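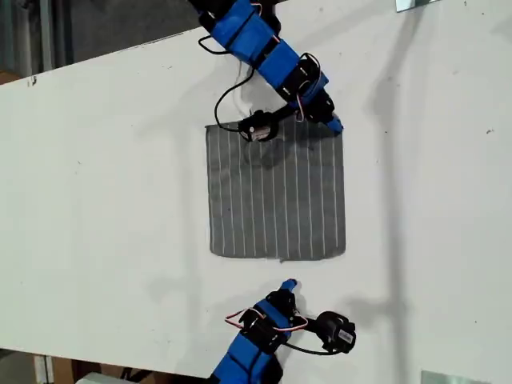

2 min read

January, 11:40 at night

Drove over to Plunddale after work to hear Piment play the whole of Jomon from start to finish. I've had the record since the fall and had never heard any of it live, apart from one song on a phone clip with somebody talking over it. Doors were at seven. I got there at half past and there was still a line, so I stood in the cold and ate the granola bar I keep in the glove compartment.

The hall is the old Bélanger building, where they used to sell pianos. The name is still over the door in green letters. It holds 612 people according to the sign by the stairs, and it was close to full. I stood on the left near a pillar. I couldn't see the drummer from there but the sound was good, a bit heavy in the low end for the first two songs and then somebody fixed it.

They came on at 8:20 with no hello and went straight into the first track. I had always heard that song as a breakup song. The line about leaving the key in the bowl seemed plain enough. Tonight the singer slowed it down and left a gap before the last verse, and for the first time I caught the word "mother" in there. On the record it's buried under the organ. So now I think it's about clearing out a parent's house. I played it again in the car and the word is there if you listen for it. I don't know how I missed it all these months.

The long one in the middle, with no chorus, was better than on the record. They stretched it to what felt like twice the length and the bass player sat down for part of it. A couple in front of me left during that and didn't come back, and I got a better view.

The fast song on side two I still don't like. The words are a list of street names and I can't make anything of them. The crowd knew every one. Maybe you have to be from there.

No encore. They finished the last track, waved, and the lights went up. It was a strange way to end because the last track stops in the middle of a line, and people stood around for a minute waiting.

Bought the lyric booklet at the table for $20. It's stapled, with a gray cover, and they only printed 2,000 of them. The woman selling them said the words were typed up from the singer's notebooks and that some don't match what's sung. I checked the first song under the streetlight. In the booklet the line says "my brother," so that's no help.

I'll read the rest tomorrow. I want to go through the album once with the booklet and once without, and write down where they differ. I also want to look up the title again. I know it's the name for the old pottery period in Japan but there's no pottery in any of the songs that I can find, only the bowl.

Ears still ringing a little. I forgot the earplugs again, they're in the other coat. Roads were clear the whole way home except the bridge, which had some ice on it. Need gas before work.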